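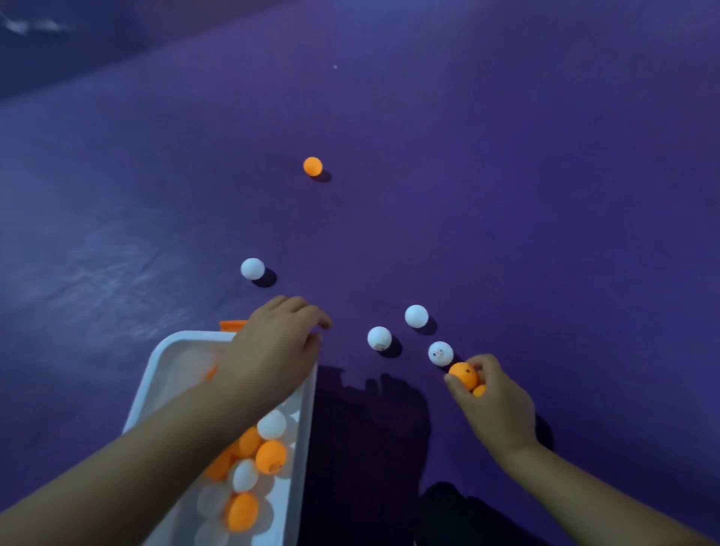 What does it mean to withdraw the senses?

It means letting the eyes, ears and the rest stop running after things for a while, so that the mind can stay where you have put it. The sounds go on and the room is still there, but you are no longer being pulled out to meet every one of them.

Handout 2: Pratyahara, or Drawing the Senses In
Aug 13, 2025 | Plimdale Evening Course in Yoga Philosophy
Reading time: 4 minutes

Welcome back, everyone, and a special welcome to those of you joining us from the Oline group. These notes cover the talk and a little more besides, as I ran on about the commentaries and never got to the practice at the end (you will find it written out below).

Where it sits in the path

Pratyahara is the fifth of the limbs, and it gets skipped more than any of the others. People come to posture and breath because the body is right there and you can feel it working, and they come to meditation because that is what they had heard of before they ever opened a book. The fifth limb sits in between, a sort of landing on the stairs. The text gives it only the last couple of verses of the second chapter, and I do understand why a reader in a hurry goes straight past!

The word itself is usually taken as "drawing back," and some of you will know another rendering from your own editions. The second half, ahara, is also the ordinary word for food. Several teachers have made a good deal of this: the senses feed the mind all day long, and for a short time we leave off feeding it. I find that a kind way of putting it, and it takes some of the grimness out of a word like "withdrawal," which makes us think of clenched teeth.

The bees

The old commentary has a lovely picture for how this works. When the queen bee flies up, the others fly up with her, and when she settles, they settle. The mind is the queen, and the senses are the rest of the hive. You don't have to chase each sense around and bring it home by hand. If the mind comes to rest on something, the senses lose interest in their own errands and gather around it. You have all met this in daily life, I'm sure, when you were deep in a book and somebody had to say your name more than once before you heard it.

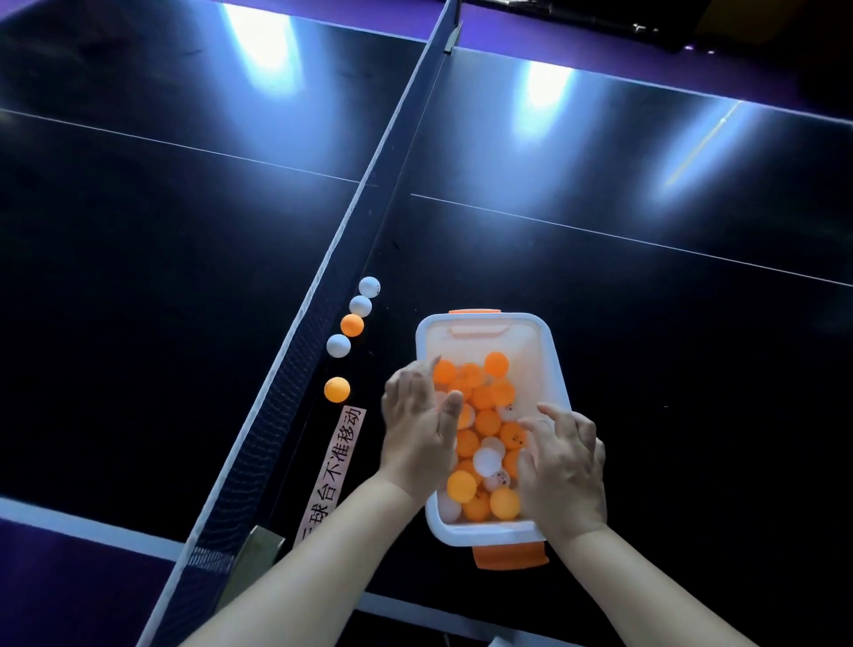

Table and net, from above.

A question came up about whether reading a good book is therefore pratyahara. I would say it is a cousin. In the book's case the mind has been caught, and very pleasantly too, while in practice you are the one who places it. The difference shows up afterward, when the story stops and the attention scatters again.

Three common misunderstandings

Going numb. Some students try to push sounds away, and end up tense and listening harder than ever. Let the sound arrive. What we are resting is the reaching toward it, the naming of it, the small argument about whether it ought to be there.

Needing silence. A quiet room is a help in the beginning and I would never talk you out of one. But those who came to the Stalano retreat in March will remember the kitchen noises, and by the end of the week a good many of you told me you had stopped minding them.

Disliking the world. The senses are not enemies. The text speaks of mastery over them, and a person who has mastered a horse is usually quite fond of the horse.

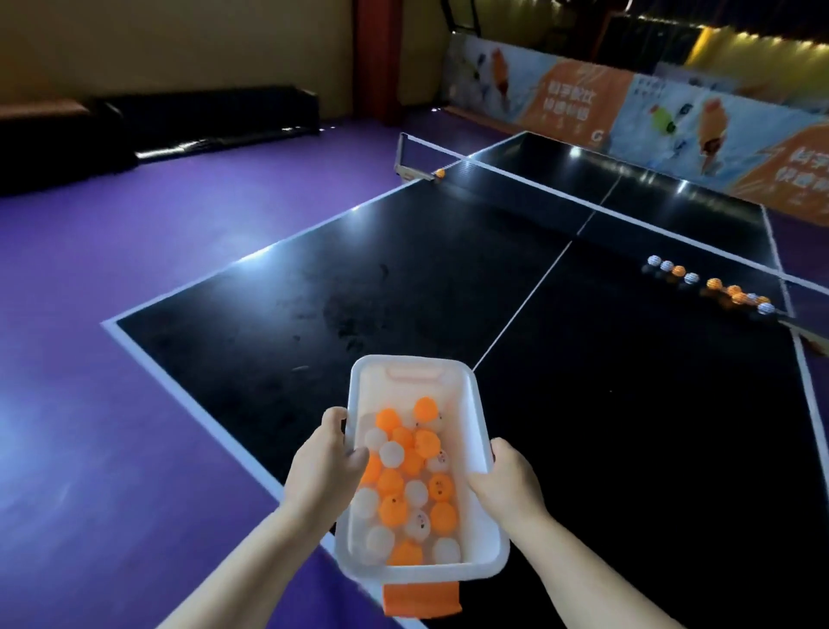 Tray of orange and white balls.

Practice for the coming weeks

Sit or lie down comfortably, for 20 minutes if you have them. Let the breath settle by itself. Then visit each sense for a few breaths: hearing first, then smell, taste, touch, and last of all the play of light behind the closed lids. At each one, notice what is there and leave it alone. When you have been through them, bring the mind to the feeling of the breath at the nostrils and stay. If you like a number to lean on, count exhalations backward from 100, and if you get lost, begin again at 30 and don't scold yourself. When time is up, open the eyes slowly and look at one plain thing before you look at everything.

Reading: verses 2.54 and 2.55, in whichever translation you own. The Botha reading room has a few to borrow if you would like to compare. Please write down any word that your translator handles differently from these notes and bring it along, and we'll start from there.

Plimdale Evening Course | Contact the course office | © 2025 | Back to top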